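Fellora Verse Notes: README

Scope

Fellora is a set of reading notes on English poems of the nineteenth century, prepared for teachers and for researchers who work on verse and its readers. It covers 40 poems and holds 558 notes. Each note is tied to a single line or to a run of lines. Prose, drama and verse in translation are outside its scope.

Contents

poems/ holds the text of each poem, one file per poem, with the spelling of the printed source kept.
notes/ holds the notes, with the line number, the note and the initials of its writer.
terms/ explains words such as caesura, refrain and half-rhyme.

No note is longer than 400 characters. Where two writers disagreed on a reading, both notes are kept and marked "open".

How the notes were made

Geum-ok Jang and Makis Dimitriou wrote the first notes. Ha-rang Noh checked line numbers against the printed sources. Notes on metre follow the Setivitz marking scheme, which uses 6 signs.

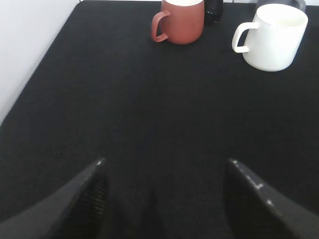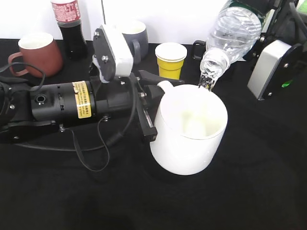
Mug and bottle, both held over the black tabletop.

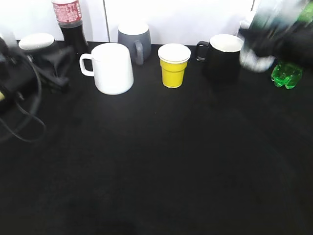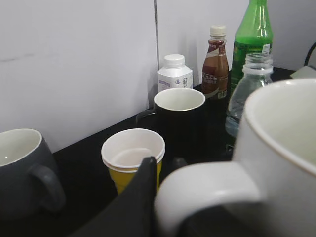
Known limits

Ballads are over-represented, and dialect verse is thinly covered. The notes on satire assume some knowledge of the politics of the period. Line numbers in the two longest poems do not match those of most school editions.

Corrections

Corrections should give the file name, the line number and the proposed wording. They are read by Jae-in Gil and entered in the next release, due in December.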